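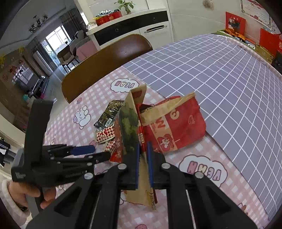 Section 4. Setting up a festival screening of a documentary feature

This section covers the evening itself, from the delivery of the film to the end of the audience talk. It assumes you have a signed booking and a room. If you have a verbal promise of a room, go back to Section 2.

Note: The Bretari playback box is sold as "ready in minutes." Plan for most of an afternoon. The maker's figure seems to assume that the film arrives on the right drive, in the right format, with the right password, and we have yet to see all of those on the same day.

4.1 Receiving the film

1. Check the drive against the booking sheet before you sign for it. Title, running time and version should all match. Directors keep cutting after the picture is announced as finished, and "final" in a file name means very little.

2. Copy the film to the Bretari box. Leave the drive plugged in until the box shows a green check mark. The progress bar has been known to sit at the end for a long while.

3. Enter the unlock code. Codes are good for a set window only, and the window is in the distributor's time zone. Write down the local start and end times and tape them to the box.

4. Play the first 2 minutes, the last 2 minutes, and any stretch with subtitles. The box's own "Verify" button confirms that a file exists. It doesn't tell you whether the sound is in sync.

Caution: Do not install a software update on the day of a screening, whatever the box tells you. Version notes that say "improved stability" should be read with care.

4.2 Seating

1. Open the seating plan in Nnaji and set the room size. The program starts at 200 seats for every room, including ones that don't have them. Our small hall at Jinholm holds 150, and the first year we trusted the default we sold tickets for chairs that did not exist.

2. Block the seats for the film's guests. Publicists will ask for two rows. Most of the people on their list won't show, so hold one row and release the empties when the lights go down.

3. Keep an aisle seat for whoever is hosting the talk.

4. Print the plan. Nnaji works offline, according to Nnaji.

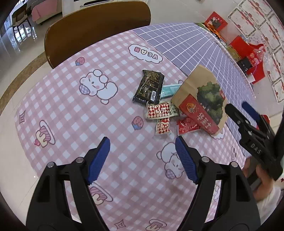 4.3 Arrivals and press photos

1. Put the backdrop where there is room to stand well back from it. Photographers will tell you they need very little space. They are thinking of the space they need when the other photographers stay home.

2. Give each photographer a printed caption card with names in order from the left. Spell names as the guest spells them, and take the spelling from the guest. Film websites copy each other's mistakes.

3. Allow one group shot before the singles. Subjects of the film stand in the middle and directors on the outside, unless they have already agreed on something else.

4. Close the line when the host gives the signal. "One more" is never one.

4.4 The talk after the film

1. Pair the two Oritz handheld microphones with the receiver and walk one to the back row. The printed range is 200 feet. Amna Abbasi tested ours in a full house in September and lost the signal well short of that, so treat the number as a wish.

2. Raise the house lights during the closing credits only if the director has agreed. Ask in writing.

3. Have the host open with a question of their own. Choose one about how the film was made. "What inspired you?" gets the answer already printed in the press kit.

4. Take questions from the floor. If a question has no question in it by the second sentence, the host should thank the speaker and move on.

Caution: Oritz batteries show full until shortly before they die. Fit fresh ones for every talk and ignore the meter.

Problems with seating or codes go to Ifeanyi Briggs at the box office desk, which closes at 9:30 p.m. Section 5 covers returning the drive.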